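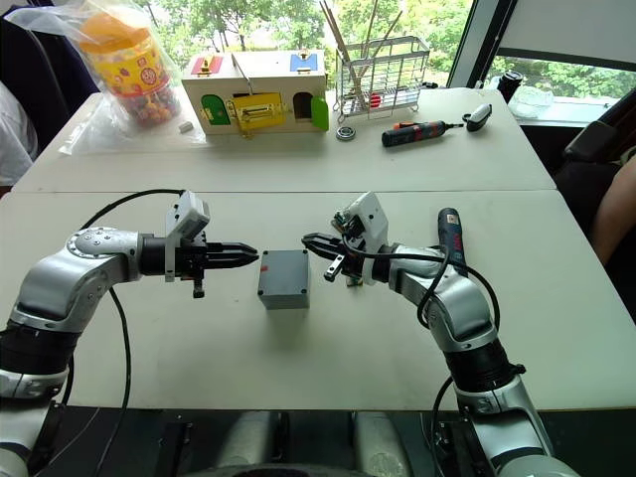
Do I really have to take everything off the craft table before I start sorting? A reader wrote in to ask that last January, and she wasn't thrilled with my answer. No, you don't. I push whatever I'm not dealing with onto a second table behind the first and work on one thing at a time up front. Mine are both white, so a dropped screw shows up right away.

What if I only have one table?
Use the bed, or an ironing board. I did my whole hall closet off an ironing board – wobbly, but we got there!

How long should a session be?
I set the kitchen timer for 30 minutes. When it rings I finish whatever is in my hands and go make coffee.

What do I do with mystery boxes?
You know the ones: a little gray plastic box, lid screwed down at the corners, and you can't remember what it went to. I open it if I have the right screwdriver handy. If it's still a mystery, it goes in the Maybe bin with a strip of tape on top and the month written on it. Three months later I look again (I'm usually ready to let go by then).

Can I keep candy with the craft stuff?
I do, and I'm not sorry. A big jar of colorful candies with a proper lid is fine on the back table. I like a clear plastic bag over the jar too, mostly on account of glitter.

Where do erasers and other tiny things go?
Last, always last. I leave them sitting out until the big stuff has a home, then they all go in one shallow drawer.

Do you sell the bins?
Nope. Mine are the small Gokari ones, and I picked up two extra from the Mostyn store when they were marked down. Any bin with a flat lid will stack.

Should the power drill live with the crafts or in the garage?
Wherever you use it most. Mine stays in the craft room with its charger, and the bits are in an old Zaltari cookie tin.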